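Godfrey Urio has been buying presents for other people for 12 years, and he would like everyone to calm down about the word "personalised".

"Putting a name on something doesn't make it personal," he says. "It makes it hard to return."

Urio runs the gift desk at Grellico, which chooses birthday and leaving presents for people too busy to do it themselves. I went to see him in October with a list of things I'd been sent to try, and a certain amount of doubt about his trade as well as mine. He made tea in a mug with somebody else's initials on it.

We began with the Plukik, a memory jar that comes with slips of coloured paper on which you write down happy moments. I had been told it was a lovely idea for a sister. Had he ever known anyone fill one?

"I've known people get to February," he said. "You're handing somebody a year of homework. If you want to give the jar, write the slips yourself first. Then it's a present."

That struck me as fair, though I noticed that Grellico still sells them. He didn't argue. "People ask for them. I tell them what I think and they buy it anyway."

He was harder on subscription boxes. Vekeo sends out a box of snacks, socks and bath things every month, and Urio's complaint is that the first one is good and the fourth is what was left in the warehouse. I put it to him that he would say that, being paid to pick single gifts. "Yes, I would," he said. "Ask someone who's had 13 of them, though." 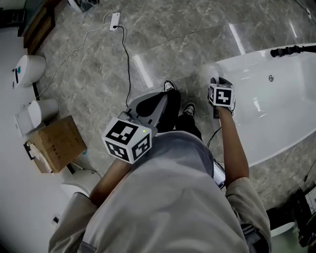
Issue 4

I did ask someone. Mariann Antal, a former customer of Urio's who was given a year's worth by her brother, was kinder than I expected. "I liked getting the post," she told me. "I can't remember a single thing that was in it. There was a candle, I think. There's always a candle."

Back at the desk, Urio wanted to talk about candles. He claims to have smelled around 3,000 of them and to have liked very few. The Chong range, which I'd brought along in its tissue paper, got a long sniff and a shrug. "Fig. They're all fig. Buy it for a teacher, fine, but don't tell me it cleanses the room."

So what does he give his own friends? He was slow to answer this, and I wondered if he bought them anything at all. In the end he said socks, good ones, and a book he has already read. For his colleague Hakim Kusuma's last birthday he paid to have an old pair of boots resoled.

I asked Kusuma, who sits opposite, whether he'd been pleased. "I'd have liked a cake as well," he said.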